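Egg sorting (household)

Egg sorting is the practice of dividing a quantity of hen's eggs into groups before storing, cooking or selling them. In commercial packing it is done by weight and by shell quality, on belts, at speeds that leave little room for opinion. In the home it is done on a table, and opinion is most of it. The household form is also called laying out, or in parts of the egg trade, less kindly, fussing.

Background

Small flocks produce eggs of uneven size. Pullets in their first weeks of lay give small ones, older hens give larger ones, and a single bird may change her mind between Monday's breed standard and her own preferences. Anyone who collects from such a flock ends up with a bowl in which no two eggs quite match, and a carton that assumes they do.

The pamphlet "A Table for Eggs" by Awuor Massawe, issued by the small press Hutsuliak, is the usual reference on the subject. It runs to 161 pages, of which 2 concern the table. Massawe recommends a light, plain surface against a wall, so that dirt shows and there is one fewer side for an egg to leave by. She is firm that the surface need not be level, and equally firm, some chapters later, that it must be.

Surface and divider

Pale tabletops are favored for sorting brown eggs, as the shells stand out well against them. The same tabletops record every scuff and pencil slip of their working lives, and sorters tend to stop seeing these after a while.
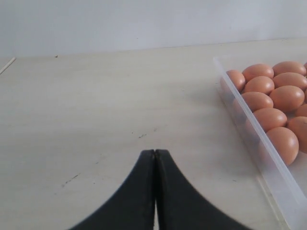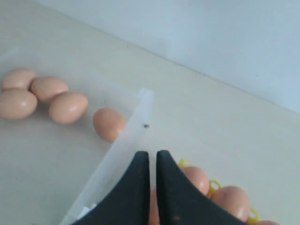
A pale tabletop against a white wall; brown eggs and a clear plastic strip in the second view.

Dividers are a matter of long disagreement. The simplest is a strip of clear plastic, which separates one group from another without hiding either. Wooden rails were common before it and are still sold by Hetell, a supplier of poultry goods, in a set with a matching scoop that has no agreed use. Folded dish towels work equally well and cannot be sold in a set.

Method

Eggs are laid on their sides and handled one at a time. They are usually sorted first for damage. Cracked eggs go to the kitchen at once, where they become an omelet whether or not anyone had planned one. Sound eggs are then divided by size, by color or by date of laying, depending on the household and on who is doing it. Sorting by all three is possible in theory.

Rolling is the chief hazard. An egg is blunt at one end and narrower at the other, so on a gentle slope it tends to travel in a curve, and the curve tends to end at the floor. Godfrey Bakilana, in his handbook for the Utlow smallholders' circle, advises keeping eggs in loose clusters so that they check one another. He gives no advice on what to do when the whole cluster moves.

Shell color

Color depends mainly on the breed of hen and tells the cook very little about what is inside. Brown eggs are nonetheless often set apart from white ones, and darker browns from lighter ones. The Utlow autumn show has a class for the best matched plate of brown eggs, and judging has been known to run past lunch.

Equipment

Weighing scales, sizing rings and candling lamps are all made for home use. The Zolleo sizing ring, sold through farm stores for a time, was accurate but slow, and owners mostly report keeping string in it. A batch of around 500 eggs is generally taken as the point at which a person sorting by hand either buys a machine or gives away some hens.

See also

Candling
Egg carton
Pullet
Omelet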